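Third listen to the new Falier trio record and I still can't hear what the fuss is about.

Everyone keeps saying the piano is "fearless." The piano plays the same left-hand figure for most of side one. It's a nice figure. I got it the first time.

Track four, "Horska," runs 19 minutes. There are maybe 7 good ones in there, mostly when the bass player stops waiting for permission – then the head comes back and we all go to sleep again.

The liner notes say it was cut live in one room with no edits. Fine. I've heard plenty of dull music made that way.

And the drums are mixed so low I checked my speakers. A drummer with that much touch on the cymbals and you bury him?

Credit where due: the closing ballad is lovely and knows when to quit. One tune, though. The vinyl is limited to 565 copies and I won't be fighting anyone for mine.

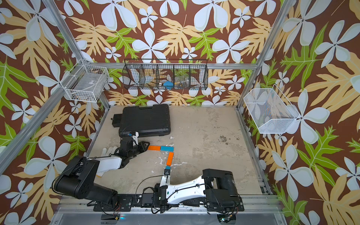 Samina Bangash: you're wrong about Horska, the slow build is the whole point. With you on the drums though, I could barely hear the brushes.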